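Visit report: hand-held gripper comparison at Husto
Feb 21, 2019
Filed by Ningsih Jugah, Pattinasarany test group

The visit covered the two hand-held gripper designs Husto is evaluating for recording manipulation data, with the same jaw geometry planned for arm mounting later. We had the use of an office with a glass partition, and worked mostly on the furniture. 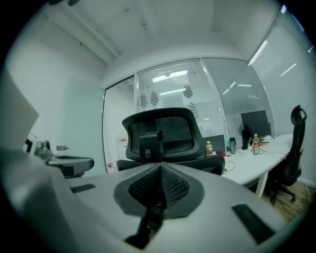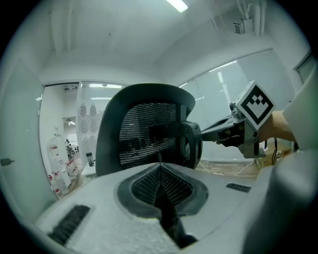 View from the camera on the hand-held gripper, office chairs as targets. The second picture also shows the other gripper with its marker cube.

Husto refers to the designs by the names of their suppliers, Eturex and Trorano. Both are driven by the operator's hand, and both were run on the same controller firmware for logging. We did not open either housing.

Field of view. The body takes up the lower half of the image on the unit we recorded from. Husto accepts this, as the jaw area stays at a fixed position and can be masked once per device. My concern is low targets. Anything under the level of the housing is lost until the operator tilts the wrist, and chair seats and armrests fall into that zone. Moving the camera 2 cm forward would recover part of it, at the expense of balance.

Tracking. Pose comes from a printed fiducial on a cube on top of the gripper. A cube tolerates wrist rotation better than a flat plate does. Husto quoted 254 poses in its calibration set, which seems adequate for a room of this size. Glass and ceiling lights are a harder case - reflections off the partition gave us bright streaks at some angles, and I would like to see the dropout log before commenting further.

Grip. Thin frame parts and brackets are an awkward shape for either jaw. The Trorano fingers closed more evenly in my hands. The Eturex trigger has a shorter stroke and is less tiring over a long session. Husto's target is 1,000 recordings per unit before the pads are changed; no wear data was available yet.

Open items:
Dropout log from Husto, both units
Pad hardness, Eturex
Mounting drawing for the arm flange
Loan of 3 units for our own bench, date in February to be agreed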